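Support > Help desk > Kitchen scales > Ticket log

We use cookies to remember your ticket number. Carry on browsing to accept.

Subject: Hastar scale reads 4 g heavy after reset
Status: Open

Opened in August. The scale was fine until I changed the batteries. Now it settles on 4 g with nothing on it, and pressing zero only clears that for a minute or so before it creeps back.

Support reply: Please reset the scale and place it on a level surface.

Customer: Done, twice. Same worktop it has sat on since I bought it. I don't see how the worktop became less level when I put batteries in.

Support reply: Please calibrate using the 100 g weight supplied.

Customer: Calibrated. It said PASS. I then took the weight off and put it straight back on, and it read 104. A pass that lets that through isn't worth much. I also tried a Zidness scale borrowed from next door, same weight, same spot, and it read 100 and stayed there.

Support reply: Drift can be caused by draughts, phones or low batteries. Have you tried a different brand of battery?

Customer: Yes, three now. The window was shut and the phone was in another room. I'm beginning to think these answers come off a list.

Support reply: We have passed your ticket to our Stokow workshop. They suggest leaving the scale switched on for ten minutes before use.

Customer: Left it for twenty. It was still wrong at the end — and it had switched itself off twice in that time, so I doubt whoever suggested it has used one. The manual says it powers down after four minutes and there is no setting to stop it.

Support reply: Thank you. Could you weigh something light and tell us whether the error stays the same or grows?

Customer: Stays the same, 4 g every time, light or heavy. To me that sounds like the zero point and nothing to do with calibration. I'd like a replacement or a straight answer, please, before I'm asked to change the batteries again. 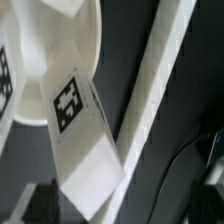 Huanca: Mine did the same after a battery change. Take the batteries out, hold the zero button down until you get bored, then put them back with the pan off. It held for me, though I still check it against the weight before I bake.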